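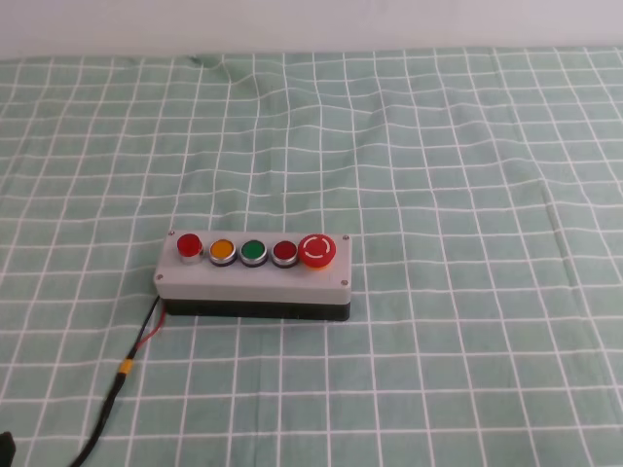
Fig. 1. Push-button box for the Sirnik cell, with the emergency stop at the right-hand end.

Week 4: Looking after the operator box

I love starting with this box, as every fault you learn to trace on it will turn up again on bigger machines. Isolate the cell first and tag it with your name. Tatsuya Ichikawa signs the tags off on Monday.

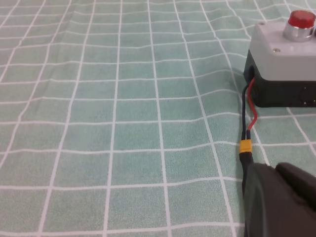

Cable faults come before button faults in our checks. Bend the lead gently by hand and feel for stiff spots, then tug each core in turn. The thin red and black wires between the base and the yellow connector deserve the most patience – they have far less cover than the black cable below. Part the connector by its body, never by the wires.

Next, take out the lid screws and check the terminals behind each button. Log readings on sheet 437, and bring a small screwdriver. Allow 30 minutes.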